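Can a robot tidy up yet? I asked Čestmír Charvát

I'd barely sat down at Olleck when I asked him the big one - when do I get to stop clearing the table?
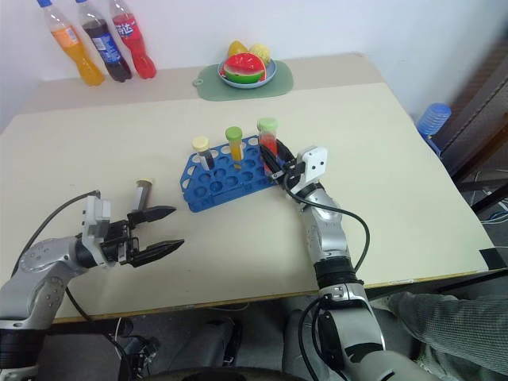

Charvát laughed at me, kindly. "Not this January," he said. He's been at this for 32 months and keeps a log of every try, 734 so far. "Picking things up is the part I've stopped worrying about. Ask me about putting them back."

So I did! Cups are fine, he told me, and thin tubes are getting there. Wet dishes? "I still do those myself - badly, according to my wife."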